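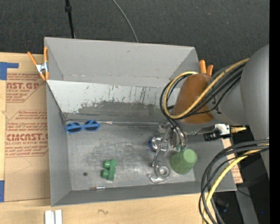

A bin-picking cell with the arm over its gray bin, orange-handled clamps on the rear corners.

Bin clamping (Dolia cell)

I look after the Dolia cell at Ulatel, so I get to write this one! Bin clamping means fixing the pick bin to the table so the arm can't shove it along. We use spring clamps, and I check them every 24 hours (more often after a crash). Wiggle the bin, reseat any clamp that creeps, then rerun the Briler calibration. Scuffed paint inside is fine by me, but a bent wall means a new bin. Ours was last swapped in March, after 2,379 picks.

See also: Gripper care; Cable slack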